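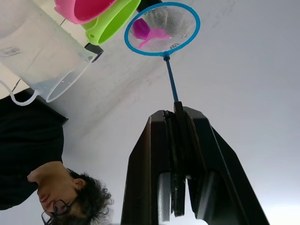

1/10
A Ludoteca Plilell retoma em julho o ciclo Brincar com Água, destinado a crianças a partir dos três anos, acompanhadas por um adulto responsável. Nesta sequência reunimos as orientações sobre a atividade de pesca em tina, disponível nas salas e no serviço de empréstimo domiciliário.

2/10
O conjunto de pesca integra o catálogo da Ludoteca com a cota 262 e é composto por uma tina azul, baldes pequenos de várias cores, redes de mão e animais de plástico. Pode ser requisitado por famílias, jardins de infância e associações com inscrição válida. O empréstimo tem a duração de 21 dias e não é renovável durante o verão, dada a procura habitual nessa época.

3/10
A tina deve ser colocada sobre uma mesa estável, à altura da cintura da criança, e só depois cheia. Recomenda-se água à temperatura ambiente e um nível baixo, suficiente para que as peças se desloquem quando a rede entra. Não se adiciona detergente, corante ou espuma de banho ao conjunto emprestado.
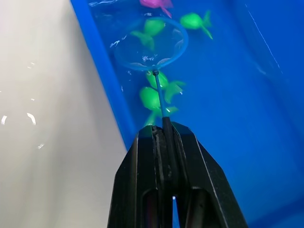

A rede e os peixes de brincar na tina azul.

4/10
A técnica pede alguma paciência. A criança segura a rede pela extremidade do cabo, inclina o aro e passa-o por baixo do peixe, levantando devagar para que a água escorra pela malha. Os mais novos tendem a empurrar o peixe contra a parede da tina — é uma estratégia legítima e não deve ser corrigida pelo adulto.

5/10
Segundo Florence Beaulieu, coordenadora pedagógica do ciclo, «o interesse está no trajeto entre a tina e o balde». Transportar a rede sem deixar cair a peça exige controlo do punho e atenção ao destino escolhido. Por esse motivo, os baldes ficam ao lado da tina, ao alcance do braço, e não no chão.

6/10
A distribuição pelos baldes pode seguir critérios diferentes: a cor, o tipo de animal ou uma ordem inventada pelo grupo. Sugere-se que o critério seja combinado em voz alta antes de começar e que possa mudar a meio, se as crianças assim o propuserem. Com duas crianças, cada uma pode ficar responsável por um balde.
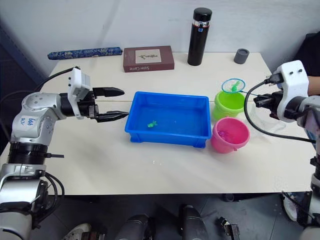 7/10
Segurança. A supervisão de um adulto é obrigatória durante toda a atividade, mesmo com pouca água. A tina é esvaziada logo que a brincadeira termina e nunca permanece cheia entre sessões. As peças pequenas não são adequadas a crianças que ainda levem objetos à boca; nesses casos, a equipa indica alternativas do catálogo. O pavimento deve ser seco de imediato em caso de derrame.

8/10
Limpeza e devolução. Após cada utilização, as peças são passadas por água limpa e postas a secar sobre um pano, com as redes apoiadas no aro. Os animais ocos devem ser apertados para expelir a água retida. O conjunto devolve-se seco, com os baldes encaixados e as peças contadas na presença do utente. Convém verificar bem os cantos da tina antes de a arrumar.

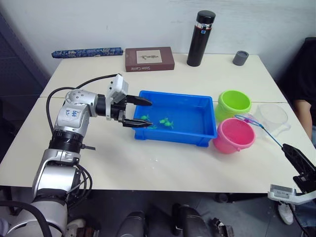 As peças verdes são as que mais frequentemente regressam em falta, pelo que se agradece uma segunda verificação em casa. A perda de uma peça não implica penalização, desde que comunicada no ato da devolução. Uma rede com a malha rasgada deve ser entregue à parte, para substituição.

9/10
Sessões nas salas. Erdal Başaran orienta o grupo das 10h00 e Yevdokiia Nechyporuk o grupo da tarde, às 15h30. A participação é gratuita, mediante inscrição prévia no balcão da Ludoteca ou no polo da Rua Gagnon. Pede-se que cada criança traga uma muda de roupa e uma toalha pequena. Não é necessário trazer brinquedos próprios.

10/10
Os pedidos de empréstimo por parte de escolas são tratados por Clifford Fortin e devem indicar o número de crianças, as idades e o espaço previsto para a atividade. O levantamento é feito no polo da Rua Gagnon, todas as tardes, até às 18h00. A ficha de atividade pode ser pedida em papel no balcão, em português e em ucraniano.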